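# Hivholm 電源タップ（白・3mコード）

取扱い：Clokulau 備品通販
製造：Lawal
価格：1,833円（税込、送料別）
最終更新：2019年12月29日

電源タップの商品ページに書いてあることは、だいたい信用しないようにしています。「すっきり」「安心」「デスクまわりが変わる」。差込口が増えるだけの器具で机まわりが変わるなら、うちの倉庫はとっくに美術館になっているはずです。

Lawalから届いた資料にも、やはり「すっきり」が入っていました。Hivholmを机に置いても、机はすっきりしません。タップが一本載ったぶん、物が一つ増えます。そこを承知のうえで、それでも机の上に差込口がほしい人に向けて書きます。

## 仕様

| 項目 | 内容 |
|---|---|
| 本体色 | 白のみ |
| コード長 | 3m |
| 定格 | 合計1500Wまで |
| 個別スイッチ | なし |
| USB端子 | なし |
| 背面の固定穴 | あり（ねじは別売） |
| 雷サージ保護 | なし |
| 返品受付 | 到着後10日以内、未使用に限る |

USB端子がないことを欠点に数える方は多いと思います。当店はあまり気にしていません。内蔵USBは規格が古くなったときに取り替えがきかず、タップ全体が中途半端な品になります。充電器は充電器で買ったほうが、あとで困りません。もっとも、そのせいでタップに大きなアダプターが並ぶことになるので、どちらがましかは使う人の好みです。

雷サージ保護がないのは、値段を考えれば妥当なところです。保護つきの製品にも寿命があり、切れたかどうかの表示を毎月確かめている人にはまだ会ったことがありません。とはいえ、落雷の多い地域で高い機器をつなぐなら、別の製品を選んでください。当店でも扱いがあります。

## 「広い差込間隔」について

Lawalの資料では、差込口の間隔が広く、大きなアダプターも隣をふさがないとされています。

これは半分だけ本当です。縦に細いアダプターなら並びます。横に張り出した四角いもの、とくに古いモニターやルーターについてくるあの箱形のものは、向きによって隣の口に掛かります。どの社のタップでも同じことが起きますし、Hivholmだけが特別に悪いわけではありません。ただ、「ふさがない」と言い切るのは言いすぎです。

手持ちのアダプターの幅を測ってから注文するのが確実です。測るのが面倒であれば、短い延長コードを一本足してアダプターを本体から離す方法もあります。延長の延長はすすめません。壁からタップ、タップからアダプターまで、そこで止めてください。

## 机の上に置くか、下に隠すか

売り場では「机の下に隠しましょう」という提案が主流です。配線トレーを一緒に売りたいからだろうと、売る側にいながら思っています。

隠すのが向いているのは、挿しっぱなしの機器ばかりの机です。モニター、スタンド照明、電話機。こういうものは一年に一度も抜かないので、見えない場所にあるほうがいい。

抜き差しが多い作業台では、隠したタップは使われなくなります。天板の裏を手探りするのが嫌になり、誰かが別のタップを持ってきて床を這わせ、結局は線が二倍になります。そういう台では、奥の縁に出しておくのが現実的です。見た目はあきらめることになります。 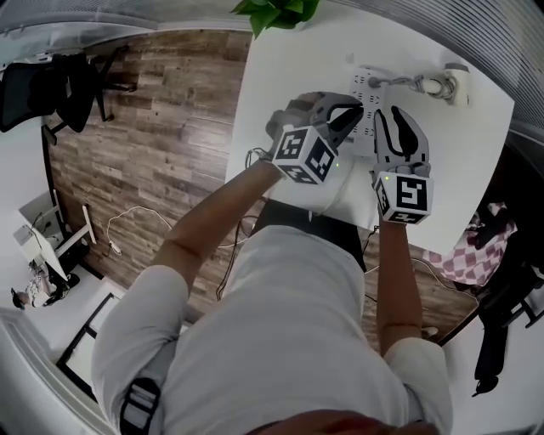

出しておく場合に困るのは、本体よりもコードのほうです。3mは、壁から遠い台にはちょうどよく、近い台では余ります。余った分をきつく巻いて束ねる人がいますが、負荷をかけると熱がこもるのでやめてください。ゆるく大きな輪にして、人の足が通らない側へ逃がすくらいが限度です。短いコードの型をLawalに頼んではいるものの、返事は「検討します」のままです。期待しないで待っています。

カールコードの機器をつなぐときは、もう少し考えることがあります。巻いたコードは伸び縮みするので便利に見えますが、縮もうとする力がプラグにかかります。Hivholmの差込口の保持力は標準的なもので、抜け止めの機構はありません。軽いタップを固定せずに置いていると、コードに引かれて本体ごとずれます。

対策は、背面の穴でねじ留めするか、滑り止めを貼るかのどちらかです。本体に付属する薄いゴム足は、正直なところ気休めです。当店で試したときは、滑らかな天板の上でコードを軽く引いただけで動きました。付属品の欄に「滑り止めゴム足」と書くのは気が引けるので、上の表には載せていません。

## 白い本体は汚れるか

汚れます。

資料には「汚れが目立ちにくい仕上げ」とありました。白で汚れが目立たないという説明は、何度読んでも理解できません。手垢は差込口のまわりにつきますし、ほこりは溝にたまります。白い天板に置けばタップ自体は目立たなくなりますが、天板に馴染むぶん、たまった灰色のほこりだけがよく見えるようになります。

掃除するときはコードを壁から抜き、乾いた布で拭いてください。水拭きはしないこと。差込口の中に綿棒を入れるのもやめてください。

変色については、まだ分かりません。樹脂が黄ばむかどうかを言えるほど長く扱っていないからです。Lawalは「変色しにくい」としていますが、何年後の話なのかは書かれていませんでした。

## 鉢植えのある場所

観葉植物を窓際や机の奥に置いている事務所は多く、電源もたいてい同じところに集まります。葉が天板にかかるくらいならかまいません。問題は水やりです。

Hivholmは防滴仕様ではありません。差込口が上を向いているので、葉から垂れた水がそのまま入るおそれがあります。霧吹きはもっとよくありません。植物を動かすか、タップを動かすか、どちらかにしてください。口をふさぐキャップは別売で用意できますが、あれはほこりよけで、水を防ぐものではないのに、包装の絵には水滴が描いてあります。Lawalには描き直しを申し入れました。

## 床の線まで片づくと思わないでください

タップを買い替えるきっかけは、たいてい床の配線です。椅子のキャスターが線を踏む、掃除機が引っかかる、どこにもつながっていないケーブルが落ちている。それを見て、新しいタップを一本注文する。

残念ながら、床の線はタップでは減りません。減らすには、一本ずつ端をたどって、使っていないものを抜くしかありません。一円もかからない作業なので、通販の店がすすめても儲からず、どのページにも書いてありません。先にそれをやってみて、それでも差込口が足りなければ注文してください。足りてしまう場合もかなりあるはずです。

どうしても床を通す線が残るなら、通路を横切らせず、壁か机の脚に沿わせます。キャスター椅子のそばではカバーが必要です。配線カバーは当店のStisenumシリーズにありますが、端の段差につまずきやすいという声が11月にも届いていて、手放しではすすめられません。安いもののほうが薄く、薄いもののほうが割れます。

机を並べて使う部屋では、机から机へタップを渡すのも避けてください。片方の机をずらしたときに、線が張ってプラグが半分抜けます。半分抜けた状態がいちばん危ないので、机ごとに壁から取るほうがよいと思います。

## つないではいけないもの

合計1500Wという数字は、どの口にも好きなだけ挿してよいという意味ではありません。タップ全体での上限です。

- 電気ケトル、電気ストーブ、ドライヤーは壁のコンセントへ
- レーザープリンターは機種の説明書を確認
- 別の電源タップは挿さない
- アース付き三極プラグは、変換を使わず対応製品を選ぶ

パソコン、モニター、小型の充電器、計測用の小さな機器といった構成なら、普通は上限に届きません。ただし「普通は」を信用しない方は、機器の裏のラベルに書かれた値を足し算してください。そのほうが、このページを読むより確かです。

## ほかの製品と迷っている方へ

同じ棚に、個別スイッチつきの製品も並んでいます。待機電力が減るという触れ込みですが、減った金額で差額を取り戻すまでの年数を計算すると、たぶん先に本体の替え時が来ます。スイッチの利点は節電よりも、どの機器を切ったかが見えることでしょう。そこに値打ちを感じるなら、そちらを選んでください。

クランプで天板に挟む型は、抜き差しの多い台には具合がいいです。挟む部分に厚みの制限があり、縁に枠のある机では掛からないことがあります。返品理由でいちばん多いのがこれなので、先に天板の縁を測ってください。

Hivholmの取り柄は、余計なものがついていないことと、値段です。長所として挙げられるのはその二つで、デザインについては白い棒だとしか言えません。

## 在庫と注文

在庫は16本。次の入荷日はLawalから知らされていません。まとめて必要な場合は、注文の前に備考欄ではなく問い合わせ欄から連絡をください。備考欄は出荷のときまで見ません。

ねじと差込口キャップは別売です。ねじは市販のもので足りるため、わざわざ当店で買う必要はありません。頭の径が合わないと背面の穴に掛からないので、本体が届いてから現物を持って近くの金物店へ行くのが早いです。

返品は到着後10日以内、未使用のものに限ります。「思ったよりすっきりしなかった」という理由でも、未使用なら受け付けます。送料はお客様の負担です。

外箱のへこみは不良として扱いません。プラグの刃が曲がっている、本体の合わせ目が開いているといった場合は、挿さずに写真を添えて連絡してください。代わりの一本を先に送ります。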